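Television Drama, Session Four: The Long Life of the Evening Serial

Welcome back, everyone, and do help yourselves to a seat near the front (the sound on the clips is a bit quiet). We're spending the hour on Julludville, which began in 2000 and ran to 839 episodes, and on the question of why people stay with a serial for so long.

Before the session, please watch the first episode and jot down who you trusted, and when you stopped trusting them. Half a page is plenty, and scruffy notes are welcome!

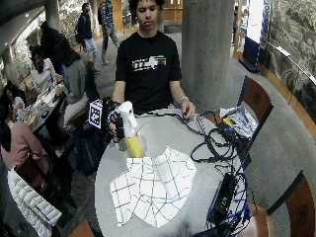

1. Homes and kitchens

Notice how much of Julludville happens indoors, with somebody doing a small job while the real row goes on underneath. Drullance, its shorter rival, managed 133 episodes and hardly ever let its families sit down together, and I've always thought it felt colder for it. You may well disagree, and I'd love to hear why.

2. Watching faces

Griva, the hotel serial, likes to hold on a face after the last line has been spoken. Choose one such moment from episode 18 and describe what you think the character has decided.

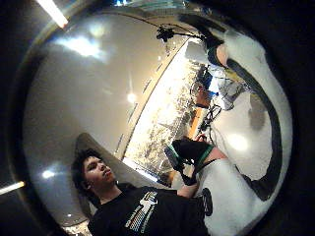
Fig. 2. Curved silver surface with a room reflected in it.

Bring your notes to the seminar in May.

Related items
Session Three: Radio Serials and Their Listeners
Imai: Writing the Family Saga
Reading List for Television Drama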